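The Case for Dull Rules About Grip

I spent a good part of last winter reading safety rules for robots, which my family considers a strange way to pass the dark months, and I came away fonder of them than I expected to be. They are patient documents. They think about the person who leans over a fence to pick up a dropped pencil, and about the person who comes back from lunch and finds the machine started by somebody else. A lot of care went into them, most of it by people who had seen something go wrong and wanted very much not to see it again.

What they say little about, at least the ones I have been handed over the years, is the ordinary business of holding things. They will tell you how hard an arm may press on a person. They are nearly silent on how hard a gripper ought to press on a paper tube, a yogurt pot, a candle, or a rolled-up map, and I would like to spend a page or two arguing that this matters more than it sounds, and that small shops should write their own rules for it and keep them somewhere people can find them.

I came to the subject by way of packaging. For a long while I worked at a small outfit called Demari, over in Dinuvbridge, where we set up handling lines for companies that shipped light, easily spoiled goods. Our customers didn't make engine blocks. They made things you could ruin with a thumb. When a line was new, everybody watched it closely and it ran beautifully, and then a few months later the complaints would come in, a dent in one carton and a scuff in another, and we would drive out to find that some well-meaning person had turned up the grip force after a part was dropped. Of course they had! A dropped part makes a noise and stops the line, and everyone looks up. A squeezed part goes quietly into the box and becomes somebody's problem in another town.

That is the whole trouble in a nutshell, I think. Dropping is loud and squeezing is quiet, so any shop without a written limit will drift toward squeezing, a little every month, and it will do so with the best intentions in the world.

The best answer I ever saw to this was at a customer's plant in Dundby, and it was a single sheet of paper in a plastic pocket. It said what the line handled, what the grip setting was for each item, who could change it, and what they had to do afterward. The last part was the clever one. Anybody could raise the force, at any hour, without asking, but they then had to pull the next 13 pieces and look at them under the lamp, and write down what they saw. People hated it for a week or so. After that they mostly stopped raising the force and started looking for the real reason a part had slipped, and very often it was a worn pad or a bit of dust.

I have heard the objections, and some of them are fair. One is that a rule like this belongs to production and has no place in a lab or a workshop where people are trying things out. If you are going to pick up a cup 200 times in an afternoon in 200 slightly different ways, who wants to stop and fill in a sheet? I have some sympathy. I have also inherited the results of afternoons like that, with no record of what the fingers were made of or whether they were swapped halfway through, and I can tell you that it is a sad way to spend a February.

Another objection is cost, and here I will only say that the sheet in Dundby cost less than the plastic pocket it sat in.

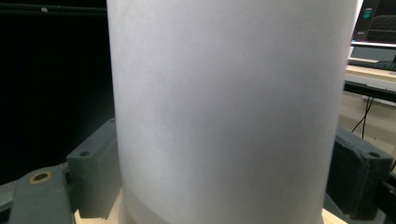

Grip rules ought to begin with the fingers, long before anyone gets to force, and I'd put that at the top of any sheet I was asked to write. So many of us print our own now, and I am glad of it, but a printed finger has a surface, and the surface is part of the tool. You can see the fine layer lines running along the side of the chunkier finger there, and how both blocks bear on a big pale cylinder whose skin might be heavy paper or might be a plastic sleeve. Those two materials would ask for different things. Paper takes a crease and keeps it, and a sleeve may forgive you, or slide. So write down the print material and the layer height, say which face touches the work and whether it has a pad, and give each pair of fingers a number that goes into the log along with the object. It takes a minute, and it will save somebody a day.

After the fingers I would ask for an honest trial, and my own habit is 100 picks at the chosen setting with the goods inspected afterward, the insides as well as the outsides. I would ask that the lowest setting that holds be the one that gets written down, with a small margin stated openly beside it. An old Hyvönen manual I still keep has a whole blank page at the back headed "Settings as left," and I have always thought that was a lovely phrase. It assumes that someone else is coming along after you, someone you may never meet, and that they would be grateful for a note.

So if you run a gripper of any kind, on any bench, I hope you'll write that note before the next shift, or before you go home tonight, even if all you have is the back of a delivery slip.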